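Home Explore Notifications Lists Bookmarks Profile More

Thread: the fruit plate, July edition

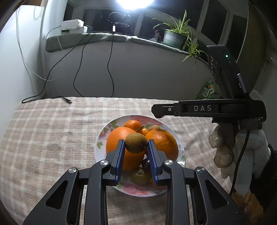

Prornville Pantry

1/ Shopped yesterday, so the plate is full again. Kiwi, two big oranges, a mandarin, a green citrus and a few others. It lives on the kitchen table and everybody eats from it, so I keep notes on what lasts and what doesn't.

2/ The plate is the white one with pink flowers and green leaves. It came from a box lot at the Tevau flea market in February. Paid 30 cents for it. I had a deep bowl before that and kept finding a soft mandarin at the bottom every week or so.

3/ On a plate you can see nearly everything. The downside is that round things roll. Big oranges go down first, one on each side, and the small stuff gets wedged in between.

4/ Kiwis. I buy them hard and leave them out. Press near the stem end with your thumb – a little give means eat it today or tomorrow. If it's still like a rock, leave it alone. I don't refrigerate them until they're ready.

5/ If you want one to ripen faster, put it in a paper bag with a banana and fold the top over. Check it every day. I forgot a bag on top of the fridge last summer and had to throw out the bag too.

6/ The bumpy orange ones. I like them better than the smooth ones for peeling because the skin usually comes off in big pieces. The smooth ones I cut in wedges. Both are fine for a week on the table in this weather, longer in the crisper drawer.

7/ Mandarins go first in this house. They also dry out first. If the skin feels loose and papery I juice it that day and put it in salad dressing.

8/ Green citrus goes in water or over fish. Someone always asks if it's unripe. Some kinds are just green when they're sold, so ask at the stand.

9/ Fruit in this house comes from Hidayat, the grocery on the corner across from the bus stop. The bill was $11.70 this time. Grirnetti has nicer displays but I've had two bad bags of oranges from them this year, so I only go there for bread now.

10/ I don't wash any of it before it goes on the plate. Wash it when you eat it. Wet skins sitting against each other is how I got mold under the oranges in the spring. Yes, wash the kiwi too, even if you're peeling it.

11/ Every couple of days I lift everything off, wipe the plate, and turn the fruit over. Takes a minute. Anything with a soft spot gets cut up for breakfast.

12/ The plaid tablecloth goes in the wash at the same time if there's juice on it. Cold water, regular cycle. Orange juice has come out every time so far – plum juice has not.

13/ Plums next week if the price comes down. Will add to this thread.

Jul 2, 2023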